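Search this site
Search
Enter keyword

About Osero
Updated in December by the Osero web team

Osero designs and certifies battery-electric conversion kits for small utility aircraft. The kits replace a piston engine, its fuel system and its accessory drives with an electric motor, a power controller and removable battery packs. We do not build airframes. Our customers are operators who already own aircraft, know how they behave and want to keep them flying on short routes.

The company began as an engineering office that handled structural repairs and supplemental type certificate work for regional operators. Much of that work involved engine mounts, cowlings and center of gravity changes, which are also the main structural questions in an electric conversion. The first ground rig was assembled in a rented hangar bay at Hunenow, where our head office and test hall are still located.

What we make

Our main product is the Cruzado powertrain. It consists of a direct-drive motor, a dual-channel controller, a cooling loop and a cockpit display that replaces the original engine gauges. The motor bolts to an adapter frame that picks up the existing firewall hard points, so the firewall itself is not drilled or cut. The standard installation uses 4 battery packs. Two sit forward of the firewall and two sit in the cabin floor, and each can be isolated from the others in flight.

The complete forward installation, including the motor, controller, mount and forward packs, weighs 311 pounds. Operators should compare this figure with the weight of the engine as removed, including oil, exhaust and baffles. The published dry weight of an engine leaves out parts that also come off the aircraft. We supply a weight and balance worksheet with every quotation and ask that it be filled in from a recent weighing.

Sokard is the ground support side of the product line. It covers the charging cart, the pack lifting cradle and the software that records the history of each cell group. The cart can charge packs in the aircraft or on the bench. Records stay with the pack when it moves from one airframe to another, and they can be exported in a plain text format for the operator's maintenance files.

How we test

Each motor is run on the Hunenow stand before delivery. The standard acceptance run includes a cold start, a simulated takeoff and climb, a long cruise segment and a rejected landing with full power applied. Insulation resistance is measured before and after the run. If the two readings differ by more than the allowed margin, the motor is opened and inspected, and the run is repeated from the beginning.

Battery packs are tested separately. The Cruzado endurance pack has completed 647 full charge and discharge cycles on the bench, with capacity checked at fixed intervals. Bench cycling is useful for comparing cell batches, but it does not reproduce vibration, altitude or the uneven charging habits of a working schedule. For that reason we set replacement limits from flight data where it exists and apply a lower limit where it does not. 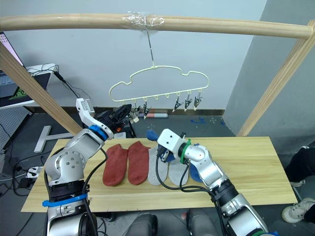

Certification and support

Certification is handled in house. Our engineers write the compliance plan, the test reports and the flight manual supplement, and the same group answers questions from operators after delivery. A conversion is approved for a specific airframe model and weight limit. An approval for one model does not carry over to another – even where the engine mount is identical.

Installation can be done at Hunenow or at an approved shop. Mechanics complete a course of 37 hours covering high-voltage isolation, pack handling, coolant service and fault isolation. Pilots receive a shorter course on energy planning, since a battery's remaining energy is read and managed differently from fuel in a tank.

Working with us

We begin with the route. Send us the leg distances, the usual payload, the reserve policy and the time available on the ground between flights. We return a range and turnaround study, normally before discussing price. Some routes are too long for the present packs, and the study will say so.

Suppliers and job applicants can reach the relevant department through the contact page. The front desk at Hunenow opens at 8 a.m., and deliveries are received at the north gate.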